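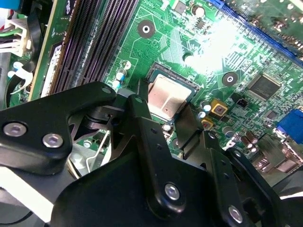
KEEP OR TOSS: WHAT TO DO WITH THE OFFICE PC IN YOUR CLOSET
Speaker notes, Erlinda Fajardo
Rorncombe Public Library, May 14, 2019
40 minutes, then 20 for questions

OPENING
Wait for the people in back to find chairs. Ask who has a dead computer at home. Ask who has more than one. Let them look at each other.

Mine was a Tendetti office tower, bought at the Sallby surplus sale in December. I went in for a lamp.

THE BOARD
Start with the processor, because everyone does. Metal lid, sits in its socket, looks like the most expensive thing in the room and is now worth less than the sandwich I had on the way over. Leave it in the socket unless you have a reason. "I wanted to see underneath" is how I bent pins on the last one.

Memory slots next. Long, black, side by side. Point out the rows of contacts. Memory is the one part in an old machine I will always pull and keep, and then never find again. Clips first, then lift straight up. If you are rocking it like a loose tooth, stop.

The long blue slot is for expansion cards. Tell the modem story if they seem friendly. Skip it if my sister is in the audience, she was there.

Round black pads with the silver centers: mounting points. People try to unscrew everything they see at once and then wonder why the cooler slid off into their lap. Slow down.

Power connector, white plastic, colored wires. Do NOT pull by the wires. Say it twice. Someone will still do it at the hands-on table.

(Sip of water.)

CAPACITORS
The little cans with the silver tops. Flat top, fine. Domed top or brown crust, the board is finished and you may stop feeling guilty about it. Somebody will ask if you can replace them. You can. I have done it on 2 boards and one of them even turned on.

THE MATSUDA QUESTION
A man always asks about his Matsuda. It is always in the garage. Tell him to get the family photos off the drive first and we'll talk after.

MONEY
The repair shop quoted me $575 to bring the Tendetti back, parts and labor. I paid less than that for my first car. Pause here. If no laugh, move on quickly.

WHERE IT GOES
Drives come out before anything leaves the house. Boards go to electronics recycling, never the kitchen trash. Hand around the sign-up sheet for the drop-off. Coin batteries in the jar by the door, and please, no sandwich bags of mystery screws this time.

QUESTIONS
Repeat each one into the mic. If it's about printers, I have to catch a bus.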